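Prusomex hand-held gripper: replacement finger pair
Product notice and fitting information, November 2020

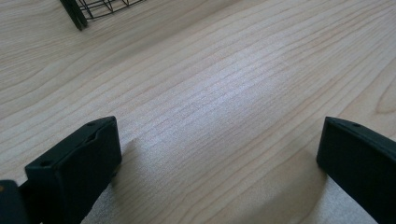

Black fingers on the hand-held gripper, open over a wooden tabletop.

Supplied as a matched pair, left and right. Fits all Prusomex hand-held grippers with the two-screw mount. Fixing screws are included.

Safety notice - earlier fingers

Finger pairs from batch 19 can work loose in use. The fault is in the screw seat, which was cut too shallow, so the screw head bears on its edge and backs out under repeated closing. In 8 reported cases a finger came off while the gripper was holding a load. One user had a bruised hand. No other injuries have been reported to us.

If your fingers are from batch 19, stop using them. The batch number is moulded on the underside, at the mounting end, and can only be read with the finger removed. Tightening the screws further does not cure the fault and may crack the seat. Thread-locking fluid has been tried in our Tonbridge workshop and did not hold.

Pairs from batch 20 onwards have a deeper seat. We ran these for 2000 closing cycles between checks and found no movement at the screws.

Signs of a loose finger

- a click as the gripper closes
- one finger meeting the object before the other
- side play when the finger is pushed by hand with the gripper switched off

Any one of these means the gripper should be taken out of use, whatever the batch.

Fitting

Switch off and remove the battery. Undo both screws, lift the old finger away and wipe the mount clean. Fit the new finger with its flat face inwards and use the new screws only - the old ones are 2 mm shorter. Do not mix old and new fingers on one gripper.

Price and exchange

£43 per pair. Batch 19 pairs are exchanged free of charge, including grippers bought through Pangaribuan or the Ulodport depot. Send both fingers back, even if only one has come loose. Proof of purchase is not needed.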